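Vesar hand gripper, home build — check before each folding run

Checked by Mikkel Dalsgaard, second reading by Nazareno Farina. Tick only what you have tested yourself.

**Mechanical**

- [x] Pivot screws tight on both arms. *Left lower one took a quarter turn. Thread lock next time.*
- [x] Fingers open and close without catching.
- [ ] Finger pads stuck down at all corners. *One corner lifting. Reglued, leave overnight — do not tick until pulled by hand.*
- [x] No sharp edges where the palm sits.

**Electrical**

- [x] Cable clamped at the handle, no bare wire.
- [x] Battery at rest, 3,000 mAh pack from Grovero. *Not warm after charging.*
- [ ] Spare fuse in the box. *Used in February, not replaced.*

**Work area**

- [x] Floor clear on the side you stand.
- [x] Cloth has no pins, zips or hard buttons.
- [x] Both people know who calls stop.

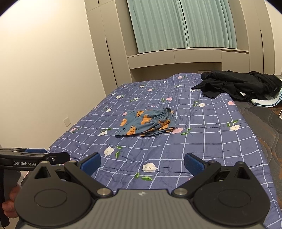 Last changed: 21 May 2019

**Comments on the run**

Small shorts on the quilt, gathered waistband to the right. Start from the hem side and keep the fingers wide until they are over the cloth. A low approach picks up the quilt as well, so lift and try again if the flowers start to move. Keep your own fingers on the handle and clear of the links.

Log counter read 1,022 at the start. Open items: pad corner (Mikkel), fuse (Nazareno).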